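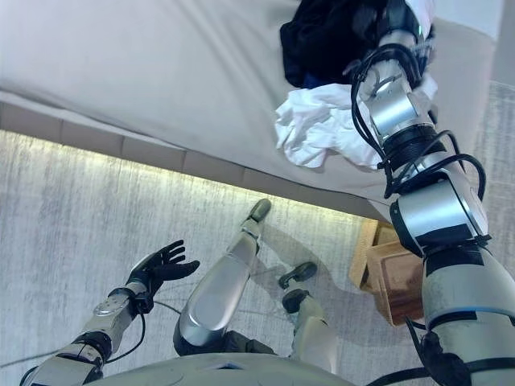 The connection dropped again at ten past six, while Stefaniia Horobets was reading the fourth page of a lease out loud to a client in another time zone. She kept reading for a while before she noticed the client's face had stopped moving.

She went into the hall and looked at the router. Three of the lights were green and the last one was orange. She unplugged it, counted to thirty, and plugged it in again. By the time everything was green the client had sent an email saying they could finish tomorrow.

Dolldale had one internet company, and it was called Ernuseck. It had its office over the pharmacy and its cables along the county road, and it charged 179 a month for what the bill called the Household Plus plan. Stefaniia had started on the plain Household plan. She had moved up because a man on the phone told her the drops would stop.

She called the number on the bill. A recording told her she was next in line, and told her so again every few minutes until a woman picked up.

"I can send a technician in February," the woman said.

"It's November."

"Yes. Do you want morning or afternoon?"

Stefaniia took morning. Then she put on her coat and went across the street to see Yaroslav Ostapchuk, who had spent most of his working life on telephone poles and now grew leeks.

He was in the kitchen with his boots off. He listened to the whole thing and asked what time it happened.

"Evening. Ten past six, a little after."

"Every evening?"

"Most of them."

"Write it down for a week," he said. "The time it goes and the time it comes back."

She had hoped he would just come over, but she did as he said. She taped a sheet of paper to the wall by the router and hung a pencil from it on a string. The first night it went at 6:12 and came back at 6:20. The second night it was 6:09. On the third it didn't go at all, and she sat in front of her screen until seven, almost annoyed. After that it went every night, and once it stayed off until she was in bed.

When the week was up she took him the sheet. He put on his glasses and read it standing at the counter.

"What was different on this night?" he said, with his thumb on the blank line.

"Nothing. I was home. I worked."

"Wind?"

"I don't remember any wind."

He folded the paper and put it in his shirt pocket. "Come on, then. Bring a flashlight."

They walked down the county road with the light pointed at the ditch. Yaroslav stopped at each pole and looked up at it, and said nothing, and walked on. The houses ended after the Sarmiento place. Beyond that was the old Grirnau dairy, which had been shut for years and which somebody had bought in the summer. One of the sheds had a new metal roof. Something inside it was humming.

"There," Yaroslav said.

A gray box was fixed to the pole across from the shed, at head height, with its cover hanging by one screw. A power line ran from the pole to the shed, and somebody had tied it up against the Ernuseck cable with plastic ties, neatly, all the way along.

"Is that allowed?"

"No."

"What's in there?"

"A pump or a dryer. Something with a big motor. It's on a timer, I'd guess." He looked at his watch. "It's well after six now, so it's been running a while. It's the starting that does it."

She asked if he could move the line.

"I'm seventy-four," he said. "I can write a letter."

He wrote it that night at her table, by hand, and she typed it up. It had the pole number in it, and the distance from the junction, 930 feet, which he knew without measuring. It used the words separation and clearance several times. He wouldn't let her add anything about the 179 a month.

"That's a different letter," he said.

A truck came 4 days later. She saw it from the kitchen window, parked with its lights flashing, and a man up in the bucket in an orange vest. Yaroslav stood on the road below with his hands in his pockets. He was out there for most of the afternoon. When she took him some coffee he was telling the man in the bucket about another pole.

That evening she sat down a little before six and opened the lease at page four. The client came on at six and said hello. Stefaniia said hello, and began to read, and kept one eye on the clock in the corner of the screen. At 6:14 the client asked her to go back a paragraph.

She went back a paragraph. The sheet of paper was still in Yaroslav's shirt pocket, she thought, or had been through the wash by now. She would need to ask him about the other letter.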